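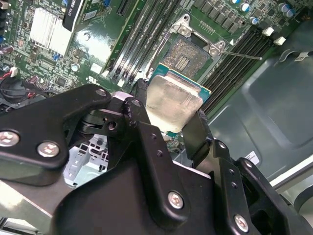

The Socket

The board came out of its bag smelling the way new boards always smell, a little like warm pennies and a little like the inside of a toy store, and I held it under the lamp for so long that my tea went cold. Green! I had forgotten they still made green ones. Everything on the shelves at Cerkivgate was black with angry red stripes, and here was a plain green board like the one in my first computer.

I had been saving for this since May. My sister said I could have bought one already built for the same money, and she was right, but she might as well have told me I could buy a jigsaw puzzle already glued. I wanted the building. I wanted the little bags of screws and the manual in eleven languages and the moment when you lift the lever and the metal plate comes up and there it is, the socket, open.

I had watched that moment so many times on other people's videos. It was much better on my own table. All those gold pins, so fine and so close together that they stopped being pins and turned into a kind of bronze cloth. I moved my head from side to side and the light ran across them like wind over a field. I called my sister in to look.

"It's a square," she said.

"It's a city," I said. "Look at it!"

She did look, to be fair to her. She bent down with her hands behind her back, the way our mother taught us to look at things in shops, and stayed there a good while.

"How hard do you press?" she asked.

"You don't press. You just let it go."

She gave me the face she used to give me when I was nine and told her I could jump off the porch roof.

The processor had come from Temell, by mail, in a box inside a box. At the parts counter on Jugah Street they had wanted 57 more for it, and the man there shook his head when I told him so, then spent 40 minutes explaining thermal paste to me anyway, with drawings. I still have the drawings. He was wonderful. I bought my paste from him, and a case fan I didn't need.

I cleared the table twice. I washed my hands and dried them and then stood there wondering about lint. The rain had started by then and the streetcar was grinding up the hill, and every time it passed the spoon buzzed in my cup. So I waited for the streetcar. I waited for the next one too.

Then I lifted the chip by its edges. It weighed less than I expected and it caught the lamp, all that brushed silver on top, with the thin strip of blue-green showing underneath. I found the corner mark. I found the other corner mark. I checked them against each other, and checked the manual, and checked the drawing, and my sister said, "Oh, go on."

I lowered it and let it go.

There was no click. It simply sat down — like a cat that has decided on a chair — and was level. I brought the plate over and pushed the lever, which creaked horribly, exactly as the man had promised it would, and my sister grabbed my arm hard enough to leave marks.

"Is that it?" she said.

"That's the first part!"

There were still the memory sticks to do, and the cooler, and the big ugly Jollance case waiting in the hall with its side off. It was 2 in the morning. She pulled out the other chair, sat down, and held out her hand for the screwdriver.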